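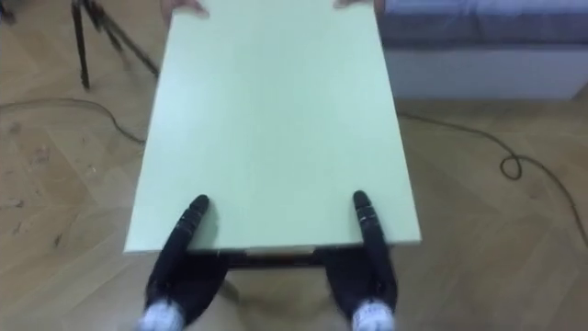

图7-1 浅绿色板面与木地板

# 第7章 声音从哪里来

我第一次被电影里的声音骗到，是在斯凯尔科姆（Skelcombe）的一家小影院。那家影院只有151个座位，椅子一动就响，卖爆米花的柜台和放映厅之间只隔着一道布帘。片子演到一半，主角蹲在地下室里找保险丝，我清清楚楚听见身后有人拖着脚走过来，于是很有礼貌地把腿收了收，想给人家让路。等了半天没人过去，回头一看，后面一整排都是空的！

我当时又尴尬又高兴，散场以后还特地绕回去，站在后墙那几只灰扑扑的音箱底下看了好一会儿。箱子挂得比我想象的高多了，离我的座位也远，可我听到的脚步声明明贴着椅背。后来我做了这一行，给游戏和头戴设备上的短片做声音，说到底就是在研究怎么让别人也把腿收一收。

所以这一章我们先把画面放下，专门谈方向感：人怎么知道一个声音在左边、在身后、在头顶，我们又怎么用几只音箱或者一副耳机把这种判断造出来。前几章讲过的采样、响度和频谱在这里都会用到，忘了的同学翻回去看一眼，不丢人，我写的时候也翻了。

## 7.1 两只耳朵的时间差

先做个小实验。找个朋友，请他在你右边打个响指，你闭着眼指出方向。多半一指一个准，对吧？声音从右边来，先到右耳，再绕过脑袋到左耳，中间差的时间连一毫秒都不到，大脑却照用不误。书里把它叫作双耳时间差，英文缩写是ITD，后面我会经常这么写，省墨。

时间差对低频特别管用。低频的波长比脑袋宽得多，两只耳朵收到的是同一个波的不同位置，大脑比较相位就能估出角度。频率一高，一个周期太短，相位转过好几圈，光靠比较相位就会糊涂。

高频另有办法。脑袋是个挺结实的障碍物，波长短的声音绕不过去，远的那只耳朵听到的就弱一些，这叫双耳声级差，缩写ILD。本章的练习统一拿2000赫兹作分界来做滤波：低于它的一份素材只处理时间，高于它的一份只处理声级。真实的听觉当然没有这么一刀切的地方，两种线索有很宽的一段是混着用的，但是分开做一遍，你的耳朵会记得特别牢。

要提醒一句，做这个练习请用耳机。用音箱的话，左边箱子的声音右耳也听得见（术语叫串扰），你辛辛苦苦算出来的时间差会被搅得一塌糊涂。我带过的班里每一届都有人外放，然后来找我说公式错了。 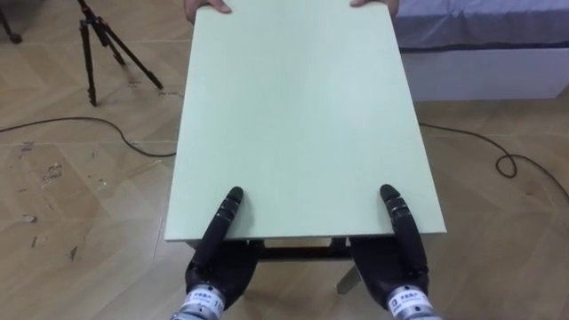 ## 7.2 前后为什么会搞混

现在请你的朋友换个位置，一次站在你正前方，一次站在你正后方。两种情况下，声音到两只耳朵的时间一样，强弱也差不了多少。按上一节的说法你应该分不出来才对，可平时我们很少弄错，那靠的是什么？

靠耳廓，就是露在外面、皱巴巴的那一块。声音进耳道之前要在这些褶子里弹来弹去，有的频率被加强，有的被削掉一截，而且从前面来和从后面来削掉的地方不一样。大脑从小就在背这张对照表，背得烂熟。把耳廓、脑袋和肩膀的影响合在一起，写成一组滤波器，就是头相关传递函数，HRTF。名字很吓人，你把它想成“声音到我这儿之前被我的身体调过的均衡”就行了。

麻烦在于每个人的耳朵长得都不同。我的同事乌穆特·亚曼（Umut Yaman）当年在朱克索普（Jukthorpe）的录音棚里测过自己的一套数据，兴冲冲地拿来给我听，说雨从天上下来的感觉绝了。我戴上耳机，雨是从我后脖子里冒出来的。换成我的数据，我听着舒服了，他又说雷打在他鼻子上。我们俩为这件事争了一个下午，谁也没说服谁，最后各自用各自的。

通用数据能不能用？能用，大多数产品都在用。对左右方向来说它够好，对前后和上下就要碰运气，短促、带高频的声音（钥匙、玻璃、衣料摩擦）运气好一些，闷闷的低频声基本没戏。设计的时候要把这一点想进去，别把关键剧情押在一声来自头顶的低沉嗡鸣上，我押过，测试的人没有一个抬头。

还有一个很便宜的帮手，就是头部转动。在现实里听不准的时候，你会下意识地偏一偏头，声音相对耳朵的位置变了，前后立刻就分开了：同样向右转，前面的声音往左耳跑，后面的声音往右耳跑。带头部追踪的设备可以把这个变化也模拟出来。普通耳机做不到，声场会粘在脑袋上跟着一起转，听众一转头，整座教堂也转了过去，再好的滤波器也救不回来。
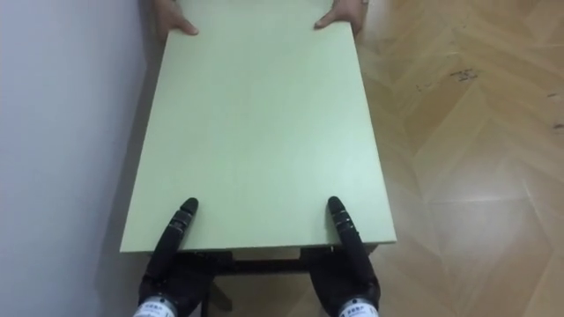 说到追踪，延迟是绕不过去的。头已经转过去了，声音晚了一步才跟上，听的人未必说得出哪里不对，只会觉得声源有点飘，像是拴在皮筋上。画面的延迟容易让人头晕，大家都很警惕，声音的延迟就常常被放过。我的习惯是先把画面关掉，只留一个持续的声源（我喜欢用小溪，白噪声听久了心烦），戴着设备左右慢慢转，再突然快转，听它站不站得住。站住了，再谈别的。

## 7.3 房间也在说话

到这里我们一直假装声音是直线飞过来的。可你家的浴室和你家的衣柜听起来完全不同，同一句“喂”，在浴室里亮堂堂的，在衣柜里像被被子捂住了。直达声告诉你方向，早期反射和混响告诉你距离和房间的样子，三样对不上号，听众马上就会出戏。

我吃过的最大一次亏叫“萨肯特”（Sakent），是一部发生在地下水库里的互动短片。项目里一共有1020条声音素材，每一条的方向我都仔细调过，调得眼冒金星，结果混响用的是一间小音乐厅的。戴上设备，眼睛看见的是没有尽头的石柱和黑水，耳朵听见的是铺着地毯、坐满观众的暖烘烘的厅堂。导演听完，客客气气地问我水去哪儿了。

后来我去了一趟阿克居尔（Akgül），在那边的旧蓄水池里放了一下午的扫频信号，录回来做卷积混响。装上去的那一刻我差点叫出声，方向一条没改，水滴忽然就有了远近。录的过程、用的话筒摆法和踩过的坑，7.4节会从头讲起，你们也要自己录一个，挑楼梯间就行。

动手之前，请先完成下面几件事：

1. 闭眼在你住的地方慢慢走一圈，每进一个空间拍一次手，记下听到的差别，用大白话写，先别用术语。
2. 把一段人说话的录音按2000赫兹分成高低两份，低的一份只加时间差，高的一份只加声级差，分别用耳机听。
3. 两份合在一起再听，故意让它们指向相反的方向，写下你觉得人站在哪儿。
4. 和同桌交换耳机，听对方做的版本，先别告诉对方标准答案。

第三题常有人写“人裂开了”，可以这么写，但请再补一句是怎么裂的，左边那个人听起来更近还是更远，我们上课要用。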